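Lanbridge Library Opens Tabletop Sorting Room in April

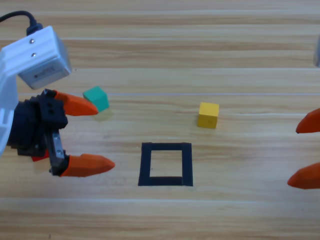
The Lanbridge Public Library will open a tabletop activity room on its lower level in April, following a review of how the former periodicals area was being used. The room will offer sorting and placing activities with colored cubes and squares marked out in tape on the table surface.

The furniture and materials were supplied by Vincze, a regional firm that outfitted a similar room at the Huvonthorpe branch. Each session will last 40 minutes and will be open to 34 participants. Children under eight must be accompanied by an adult.

Activities follow the Pliltico series, in which players move cubes of different colors into a taped square according to a set of printed cards. The first level uses 2 cubes and a single square - later levels add more colors and a time limit. Families may also use the tables without the cards between sessions.

Registration is free and will be handled at the main desk or by telephone. The library asks that food and drinks be left outside the room. Tape markings are replaced by staff and should not be lifted or moved. A session schedule will be posted at both branches before the opening.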